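Plodum is looking for patient people to teach our two-armed robots everyday jobs by remote control, starting in February. You don't need any background in this at all – if you enjoy fiddly work with your hands, we would truly love to hear from you!

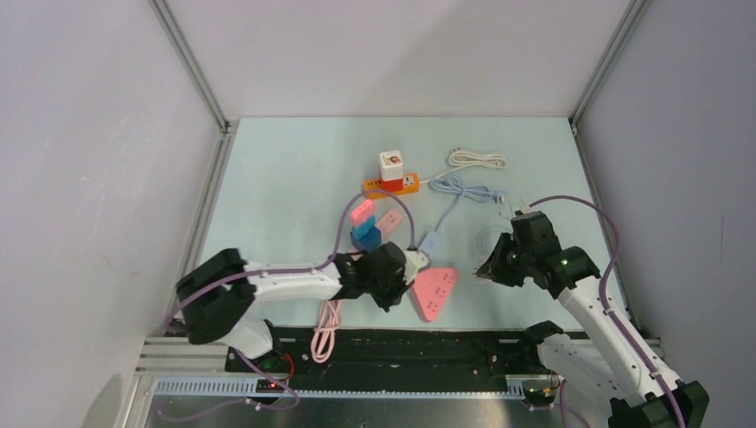 Two arms at the power strip table.

Shifts run 15 hours a week, and you'll spend your first Monday practicing alongside Roya Najafi, who is happy to answer every question. Stop by Room 301 to sign up.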